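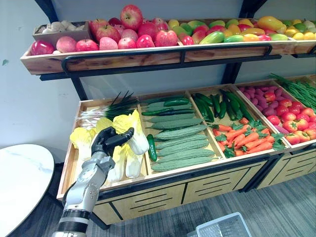
# Ilness module – handout 4: looking after the Plarnesow cell

02/05/2026. Replaces the May draft with the wrong cable table in it, bin that one.

Covers: start-up, wrist and finger checks, resetting the stand, what to do when it faults. Does not cover teaching new picks – handout 5. Bring the cell logbook to the session, and a pen that works.

## Before you power anything

Mains off at the wall. Then walk round the cell once, slowly, with your hands in your pockets. You're looking for:

- anything on the carpet in reach of the arm (bags, coats, spare baskets)
- cables pulled tight or lying across a joint
- the log – did the last group leave a note? Read it. Half the faults last term were already written down by the group before
- E-stop button: twist, release, press, check it latches

If a joint looks like it's been left at a daft angle, leave it there. Don't push the arm straight by hand with the brakes on. You'll hear about it from the workshop and so will I.

## Start-up

1. Mains on. Wait for the Kamath box to finish its self-test. Don't press things while it's thinking.
2. One person at the pendant, one at the E-stop. Same two people for the whole exercise, swap after.
3. Release E-stop. Brakes should click off one after another. A missing click = stop, write down which joint.
4. Home at slow speed. Speed override stays at 15 per cent until the checks below are signed.
5. Open and close the hand or gripper 3 times in clear air, well away from the stand. Listen more than you look. Grinding, a tick at the same place every stroke, or one side lagging – all go in the log.

Warm up: 200 seconds of the idle loop. Yes every time. Cold grease gives you position readings that drift and then you spend the lesson chasing a fault that isnt there.

## Wrist and finger checks

Power down again for these. E-stop in AND mains off, not one or the other.

Torch, clean cloth, small hex keys. Look from underneath first, because most of what works loose can't be seen from standing height.

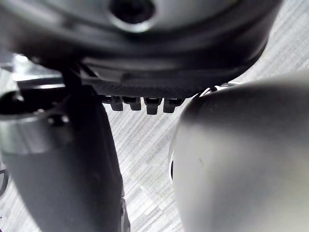 Cable slack is the thing most of you will get wrong. Too little and it gets pulled at full rotation, too much and it catches on a finger. Aim for a small loop, same sort of size as the one the thin white cable makes where it comes out from under the crosshatched strip. Don't tape it flat, don't tuck it in further. If it has grown since the last entry in the log then something behind has let go, so stop and report. While you're down there look at the row of black tabs on the lower edge of the strip: gently, cloth only, no solvent, no picking at them with a hex key. Then the silver collar on the finger. Wipe it, look for a bright rubbed line that wasn't in the last group's sketch, draw your own sketch.

Other points, in no order:

- Fingers: rock each one side to side between thumb and forefinger. A little give is normal. A knock isn't.
- Marks on finger faces: note them, don't polish them out. We use them to tell whether the pads are wearing evenly.
- Screws: check with a finger first, then the key, by hand only. No power drivers near the wrist, ever. If one turns, mark it with a dab of paint pen after tightening so the next group can see if it moves agian.
- Anything shiny that should be matt, or matt that should be shiny – log it.
- Housing: dry cloth. The carpet sheds fluff and it ends up in every seam.

Changing the hand for the gripper (or back): only with me or a technician present. The part people forget is telling the Kamath box which tool is fitted. It doesn't guess. Wrong tool selected = wrong length = fingertips into the wood. There is a dent or two in the practice board at Stuvisitz if you want to see what it looks like.

Full strip and regrease comes at 3,000 cycles, read off the counter page. Not your job, but writing the counter reading in the log at the end IS your job.

## Resetting the stand

The produce is artificial, so nothing goes off, but it does go everywhere. A pick that ran fine yesterday fails today because someone tipped the carrots in any old how. Rules:

- Each kind back in its own bin. Carrots with the carrots, tomatoes with the tomatoes. I know it sounds like infant school.
- Low at the front edge of the bin, higher at the back. Nothing balanced on the front lip.
- Leafy stuff (napa cabbage, spring onions): leaves lying one way if you can manage it. Fingers curl round leaves fairly well, but loose leaves poking out get dragged.
- Long beans are the worst. They hang over into next door's compartment and then the camera reads two bins as one. For the baseline run lay them straight. For the messy run leave them trailing, and write down that you did.
- Don't overfill. If the pile moves when you tap the wood it's too high.
- White plastic basket on the carpet in front of the stand, where the arm can get to it without crossing the cabinet.

Once it's set, step back and take a photo on your phone before the first pick. Then one more after the last. Both go in the shared folder with your group letter.

Test reach, last thing before the real run: jog the gripper at slow speed to just over the carrots and stop. Fingertips clear of the tops, arm clear of the bin beside it. The bitter melons are the ones it brushes on the way in, so watch those, not the carrots. If it's clear there it's clear at the other lower bins too, but check the tomatoes anyway.
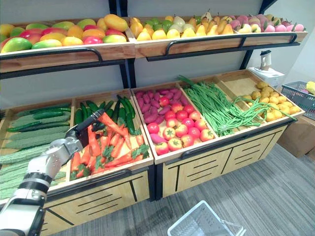
## When it faults

Stop. Don't clear the message yet. Write it down word for word, code as well, then joint positions off the pendant, then what it was reaching for.

**Gripper won't close fully** – look for something caught between the fingers. Then tool selection. Then the cable. In that order, most of the time it's the first.

**Lands short or long, same amount every time** – tool length. See above.

**Lands short or long, different every time** – did you do the warm-up? Did somebody lean on the stand? It isn't bolted down. Line the feet back up with the tape and home again.

**Drops things** – pads dusty. Dry cloth. If still dropping, log it and carry on with the lighter items, peppers are fine.

**Brake fault** – mains off, fetch me. No second try.

## Shut-down and what to hand in

- Arm to park, tool empty and open
- E-stop in, mains off, pendant on its hook (the HOOK)
- Stand reset, basket emptied
- Counter reading, faults, finger sketch, both photos

One log page per group, legible. Missing counter reading loses you the marks for the whole page, same as last time. Read section 2 of handout 5 before the next session, we start straight on the teaching points.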